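Notebook, bench 2, June

Equipment money. Afiq Teoh wants the list by Sunday, a strange day to want a list, but he signs things so Sunday it is.

Where it stands: Favier quoted a spare set of fingers at 368 and a lead time of 10 weeks. Skála is cheaper and answers email like a monastery. Cledance would love to sell us a whole second arm and has called 2 times to say so. Liam Gallagher is in favor of the second arm. Liam is in favor of most things that arrive in a crate.

My order of need, before anyone lobbies me:
fingers, one spare set
proper cable clips, the bundle still goes where it likes
a tablecloth without stains (petty cash, surely)
second arm, next year, if at all

The Skultska bins can wait. They are lovely bins. The wicker basket does the same job and is already paid for.
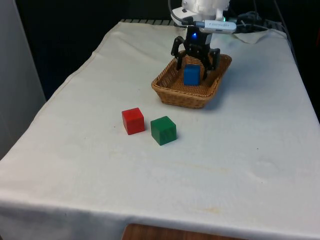

Cubes stay as they are too — red, green and blue cover everything the sorting runs ask for, and a bag of 7 new colors only gives us more to lose under the bench.

Open: does Favier's price include shipping? Liam says yes, in the voice he uses when he hasn't looked. Ask them in writing. Also ask Skála again, subject line in capitals this time.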